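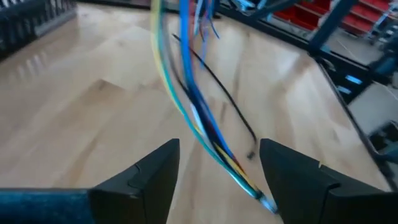 Buy the Extra Wire

Last updated: June

Home | Projects | Opinion | Parts Swap

I think most home robot builds spend money in the wrong place. People save for the arm and then wire it with whatever is in the drawer. I did the same on my first one and spent $295 on motors before I owned a decent crimping tool.

The arm I'm building now at Kadholm, our shared workshop, has a two-finger gripper and a wooden table to work on. The parts went together in one evening. The wiring has taken more than 50 hours, and I don't count that as lost time. A loose bundle near a gripper will get caught sooner or later, so it needs slack in the right spot and a cable tie before and after each joint.

Yichen Jia disagrees with me. He says to get it moving first and tidy up later – his Rerkadora arm ran for a whole winter that way. Fair enough, but he also rewired it twice.

My view is that color matters too. Pick one color per job and write it down inside the lid of the parts box. Jingyi Mao keeps her list taped to the bench and I have borrowed it often. I still need to redo the wrist end of mine, and I'm out of blue.

We use cookies to remember your settings. Accept | Decline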